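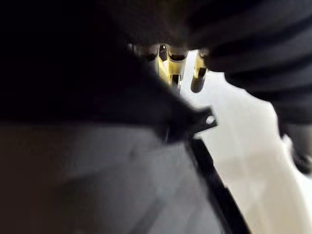
Section 3: Loading labels and printing your first bin tickets

By now your Jitorero 467 should be out of its box, plugged in and showing a steady green light on the front. If the light is still blinking, leave it be for a little while and put the kettle on. The first start is always the slowest, and pressing buttons won't hurry it along.

You will need the starter roll (1000 labels, in the paper sleeve), the short grey cable, and a computer with the Plulo stock program already installed.

1. Press both side catches together and lift the lid until it clicks. It should stay up by itself.

2. Slide the two roll holders apart and drop the roll in between them, with the labels facing up and coming off the top. Let the holders close gently against the roll. They ought to touch it without pinching.

3. Pull a hand's length of labels forward, tuck the strip under both guides, and close the lid. You'll hear the printer feed one or two blank labels while it finds the gap.

Caution: the tear bar is sharper than it looks. Please keep fingers well away from it, and tear downwards, towards the table.

4. Connect the cable, open Plulo and choose Printers, then Add. Pick Jitorero 467 from the list. If you have bought rolls from Brouwer instead of our own, choose "Other stock" at this point and type in the width printed inside the core. 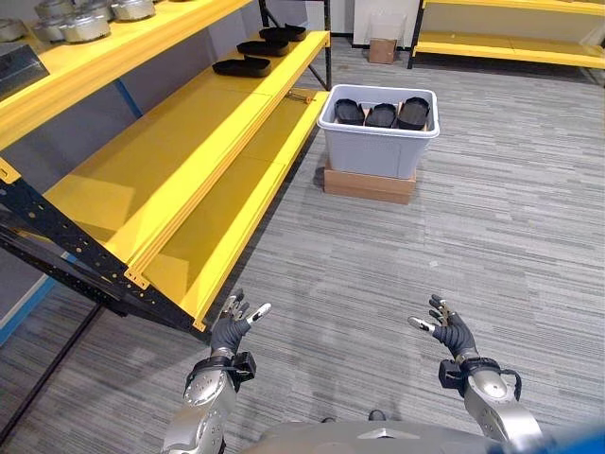

Before you print anything in earnest, it's well worth deciding how you want to name your places. We have seen all sorts of systems over the years, and the ones that last tend to be the plain ones: a letter for the unit, a number for the shelf, and another letter for the bin if there is one. B3 is easy to call across a room. Whatever you settle on, type it into Plulo under Locations first, as the tickets take their wording from there.

5. Choose Locations, tick the places you want, and press Print Test. You'll get a single ticket with a border all the way round. If one side of the border is missing, go back to step 2 and nudge the roll along.

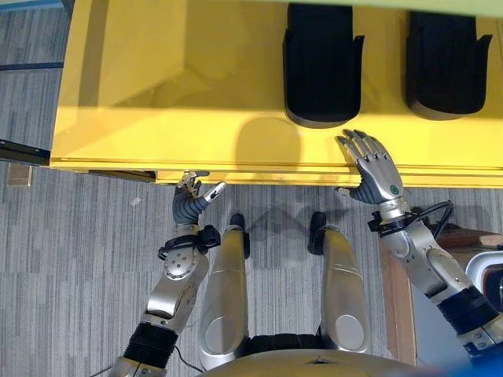 6. When the test ticket looks right, press Print All.

Note: wipe shelf edges with a dry cloth before sticking tickets down, and press each one for a moment with your thumb. Spare rolls are happiest in a drawer, away from sunshine. Priltusent can send more by post, and the order form is at the back of this guide.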